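Bin stock at the Strickland bench

The block count for the Plekilham workshop closed at 1,959 pieces against a listed 2,000. The shortfall is within the usual loss for a year of open sessions, and replacements are on order from Ileck for delivery in November.

Red and green blocks continue to share the front compartment of the gray sheet-metal bin. The red blocks are the longer of the two, so they can be sorted by length as well as by color. The sloping divider shows a bright worn band along its upper part. The wear has been logged and the bin stays in service. 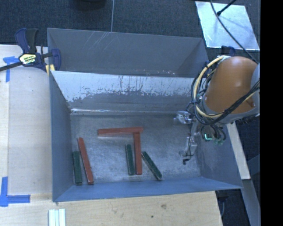 Can blocks be stored in the rear compartment?
Only between sessions. During a session all blocks go in front of the divider, where the floor is flat and pieces are easier to pick out.

Bins are to be wiped with a dry cloth every 5 sessions. Solvent cleaners should be kept off the bare metal. Chipped blocks go in the Wernidine tray and are written off at the next count.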